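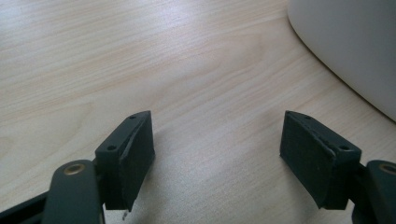 Lowering the core voltage on a Kerari board with Girnska

This tutorial explains how to reduce the core voltage of the Kerari processor without changing its clock. I wrote it first for my own use in October, and then Siyabonga Baloyi asked me to put it on the site, so I have added the steps which I do by habit. You need the Girnska command line tool, a serial cable and one free evening. The tool must run with administrator rights.

Please note that every chip is different. My values are correct for my chip only, so do not copy them into your configuration without the tests.

Step 1. Save the factory table

Start the board with nothing else running and type:

girnska table --dump > factory.txt

The file has one line for each performance state. On my board there are 6 of them, and the highest one runs at 1626 MHz. Copy the file to another computer. If the board later refuses to start, you will need it for the recovery in the last step.

Step 2. Fix the clock

The governor changes the state all the time, and then you do not know which voltage you are testing. Lock it to the highest state:

girnska lock --state max

Check with girnska status that the clock stays the same for a few minutes. When it falls under load, the chip is too warm and the firmware is protecting it. In this case improve the cooling first. A test at a lower clock says nothing about the higher one.

Step 3. Measure the starting point

Run the Estano benchmark with all cores and write down the score, the temperature at the end and the power reading. Do the run four times. The first result I always throw away, as the chip has not reached its working temperature, and from the others I take the middle one.

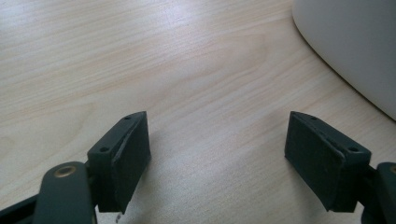
Step 4. Lower the voltage in small steps

One step in Girnska is 5 mV. Go down by a single step, run Estano again, and look in the kernel log for machine check messages:

girnska offset --core -5
estano --all --verify
dmesg | grep -i mce

The option --verify is important. Without it the benchmark only measures speed and does not compare the results, and a processor with too little voltage can give wrong numbers for a long time before it crashes. Continue until you see the first error of any kind, and then go back up by four steps. Siyabonga Le Roux wrote to me that he goes back only two and had no problem during the summer. I prefer the larger margin.

Step 5. Test the idle states too

Many people stop after the load test. But the voltage also changes quickly when a core wakes up, and my board once passed a whole night of Estano and then froze at the login prompt. Unlock the state with girnska unlock and leave the board idle for 6 hours, with a small job that starts every minute from cron.

Step 6. Make the setting permanent

Only now write the offset to the boot configuration:

girnska offset --save

If the board does not start after this, connect the serial cable, hold the recovery button while you switch on the power, and send the factory table back:

girnska table --restore factory.txt

Owners of the older revision with the Coetzee regulator can't use --save. They must put the offset command into a startup script, and the voltage returns to the factory value on each reboot until the script has run.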